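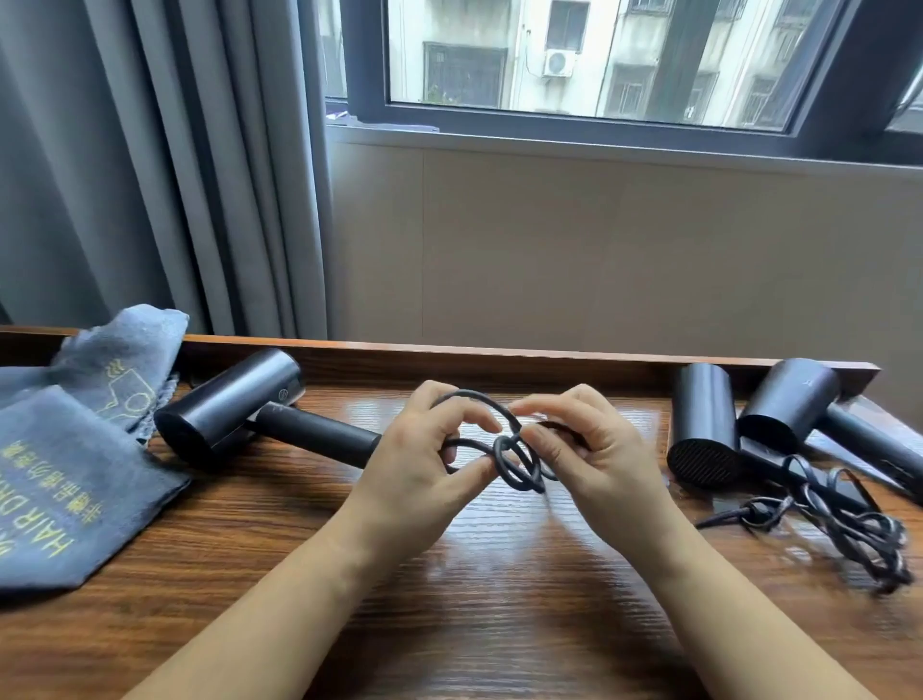
Cord work at the desk, hair dryer task, Stollville Robotics Club

Progress report to the Zuvavby small grants desk, December
Submitted by So-ying Shih, club advisor

Where the money went

Your grant was 4,000 dollars and most of it is now a secondhand arm, two replacement grippers and a power supply that hums in B flat. The arm is called Bustley. The students voted on the name and I was not given a ballot.

When we applied, we proposed teaching an arm to put away small household objects. Your reviewer asked us to pick one object and do it properly. We picked the hair dryer, on the grounds that it has one hard part and one floppy part and goes in a bag. I would like the reviewer to know that we now think about this advice daily.

What we have done

The first half of the term went into demonstrations by hand. A student sits at a desk, packs a hair dryer into a drawstring bag, takes it out again, and keeps going until the next student arrives. We have 64 usable sessions recorded. The proposal promised 40 by this point, so please enjoy that number before reading the section on the arm.

Each session is split into four steps: fold the handle, gather the cord, open the bag, feed the dryer in. The students label where one step ends and the next begins. Ehab El Ouafi, our lead on labeling, wrote a two-page guide for this after the club spent an entire meeting arguing over whether a cord with a knot in it counts as gathered. The guide says it does if the packer meant it. I have asked how the labeler is supposed to know, and version two is in progress.

The bags have turned into a project of their own. They are soft and gray, they crumple differently each time they're put down, and the lettering is as likely to be upside down as not. We had assumed the printing would help the software find the opening. So far it helps the software find the printing.

Pushing the dryer in takes both hands doing different jobs, one keeping hold of the fabric at the opening and the other feeding. People do this without looking up from a conversation. Bustley has one arm, so we've clamped a wire hoop to the table to hold the bag open for it. Ehab calls this a fixture. The younger members call it cheating, and our write-up will mention both views.

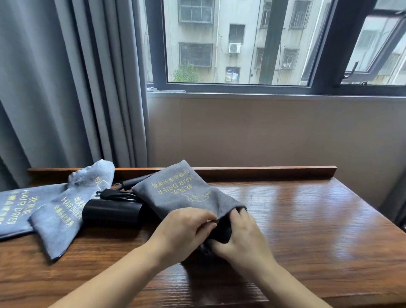
Where we are with the arm

Bustley can pick up a hair dryer by the body and set it down again without incident. It can lower one into a bag that is already open in the hoop, and in our last round of trials it managed this 7 times out of 14. Of the failures, four were the handle catching on the rim, two were the bag coming off the hoop, and one was a student leaning on the stop button.

It can't manage the cord. We've tried training on the full demonstrations and on the cord step alone, and both produce a confident sweeping motion that would be very good for dusting. For now a student wraps the cord first and the arm takes over from there. The proposal listed the cord as a goal for this period, and we have missed it.

Part of the trouble is in our own recordings. We never told anyone how to wrap, so we have as many techniques as we have members. Some loop the cord over the fingers and thread the end through, others start at the handle and wind outward. There is a third school that bunches it all up and hopes.
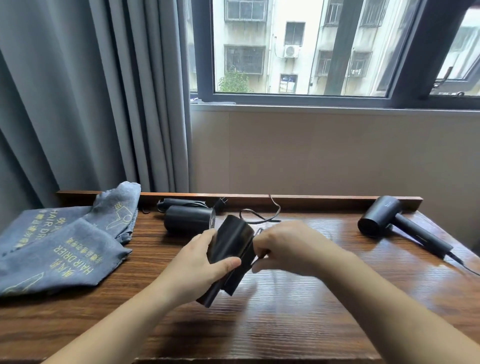 For the second half we're going to settle on one wrap, teach it to everyone, and record the cord step again from the beginning. The old sessions stay in the set for the bag and feeding steps, which are fine as they are. Ehab expects the new recordings to take five weeks of club meetings. I have written down six.

Changes to the budget

We asked for funds for a second camera and would like to spend that line on a second used arm, if you agree. Two arms would retire the hoop. Ng, the shop that sold us Bustley, has a matching unit and will hold it until the end of January. The quote is attached, along with the trial log and the labeling guide, version one.

Attendance is steady, and the club has asked me to request a different object for next year. Socks were mentioned. I said I would pass it on.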